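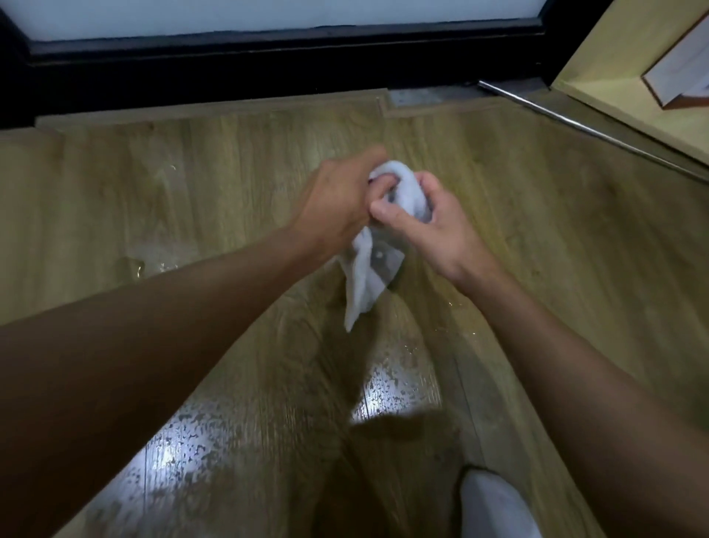
Budget first, robot second

Tassanee Paisan plans the equipment for Niteswood, a cleaning company with 70 clients. A cloth wrung by hand over a wet plank floor is the job she wants to price.

"The machine is the small part," she says. "I must also budget for spare grippers, training and service." Dravadent offered her 2 units on lease – she has asked for a trial until October.

"If it cannot wring a cloth, I pay for a person also. Then my numbers are wrong."

We use cookies to improve your visit. Accept | Settings

© Juška | Contact | Back to top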